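We use cookies to remember your settings. By continuing to browse you agree to our cookie policy. Accept

I figured Ylva Hovland would want to talk robots. She wanted to talk spreadsheets! Ylva does the equipment buying at Ollis, a small packing shop, and she'd just signed off on a second arm when I called.

"The arm is the easy line," she told me. "Everybody quotes you the arm. Then you need fingers, spare fingers, a mount, a wrist camera, and your budget is crying."

Her first plan had 1,000 dollars for grippers and small parts. The Plomach quote came in at 985, which sounded great until she read it again (no shipping, no spares).

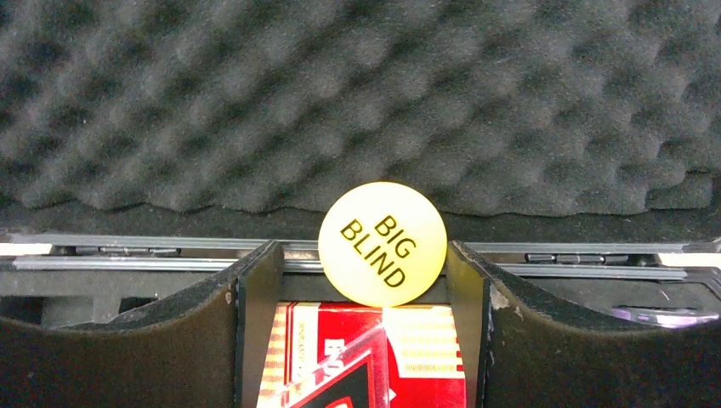 So she called Georgiev and asked for 3 sets of fingers up front. "They're going to get scuffed, so buy them like you buy gloves," she said. I'm stealing that one.

Would she lease next time? Maybe, for the arm anyway. She's waiting on numbers from Wirnau and wants them before November, when her budget closes.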